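Cimthorpe Boards > Home > Sorting and Storage

Topic: what do you do with hotel freebies??

plurkier37
Started going through my toiletry drawer Saturday and ended up dumping stuff on the bed. Do you all keep the little kits? I have one from the Boyin Hotel I forgot I owned. 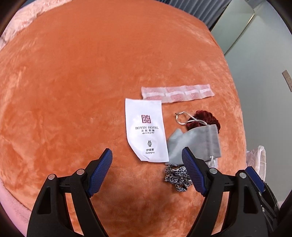
Nursing kit, plus a strip of pink and white packets

follico
Toss it. I gave myself a 2 year rule and my drawer finally closes.

zupan_17
Noooo don't toss! Mine go in a zip bag in the car and I've used nearly all of them. Also where did you get that blanket, I love the orange!!

plurkier37
It was a gift, sorry! Super soft, but it shows every single mark (I brush it flat and 3 minutes later it's a mess again). 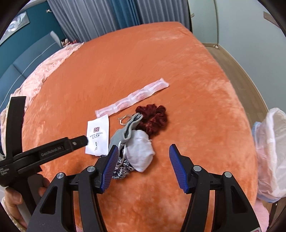 The blanket, pale patches and all

follico
Mine does that too. Wash it inside out in a duvet cover.

zupan_17
Disagree, that made mine worse. Cold wash, no softener, then leave it alone. And keep the kit!

plurkier37
Ok, kit stays, but it's going in the car.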